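Two arm cell, near arm faults when wrist goes down over the enclosure

Posted in Robot Cells > Setup and Repair

Aleksandra Stępień
Setting up a two arm cell for a board job, Jolero controller. Building it in sim first, real one gets bolted down Saturday. Near arm runs fine for 60 cycles or so then joint 5 overtorque, always on the way down to the little green board. Far arm never does it. Same program, mirrored. Same payload set in both.

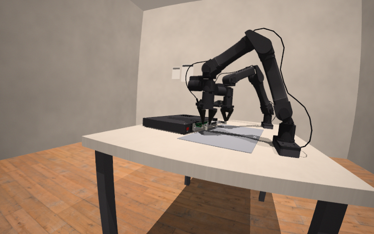
Prasert Ruangrit
Check cable slack before you touch torque limits. If the wrist loop is modeled with any stiffness it pulls on joint 5 at the bottom of the move. Let the loop out a bit, rerun with just the one arm. Also is your tool mass right? Default in Jolero is for the short fingers, teh long ones need their own entry.

yip_123
had this too. turned the speed down and it went away

Aleksandra Stępień
Tool mass was wrong on the near one, I'd pasted the old entry. Fixed, still faults but only 2 times overnight. Doing the cable next. Not slowing it down, cycle time is allready tight.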